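Sim demos for pick and place – how many is enough?

kurian_k
Posted December 15, 2018
Trying to gather demos for the chess task in Grallstead, all in sim. Got 41 so far, teleop with the mouse, 10 of them rubbish. Scripted ones are smoother but the learner seems to copy the script's odd little pauses. Anyone got a feel for how many I need before training is worth it?

Current setup, same table every time: 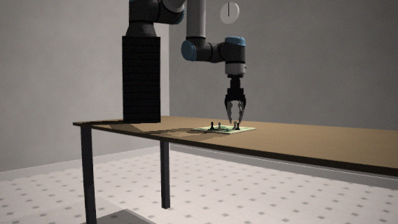

Gripper over the right-hand pair, fingers pointing straight down.

Two pairs of pieces, gap between. Pieces in each pair stand really close so the grasp has to be tidy.

lomard_fan
100 at least. And move the pieces about between runs – if they always start in the same spots it'll just learn the spots.

pedestal_pete
Disagree. 100 sloppy ones is worse than 15 clean ones. Bin the bad 10 first, then train, then see where it fails. Did mine that way in October and it was fine.

lomard_fan
Fine on what though? One piece on a bare board isnt the same as two side by side.

pedestal_pete
Fair. Mine were spaced out. Still wouldn't keep the bad ones.

kurian_k
Dont want to bin them all, some are only bad at the end – knocked the neighbour on the way up. Could trim?

tinbadger
Keep them but label them. Failed grasps are useful later. Also vary the light, those shadows across the board will bite you if you're training off camera images.

kurian_k
Hadnt thought about the shadows. Will try random light tonigth and post the numbers.

Recent topics
Pitulport import: joints flip on load
Lomard recorder drops frames
Mouse or gamepad for teleop?
Grallstead table height wrong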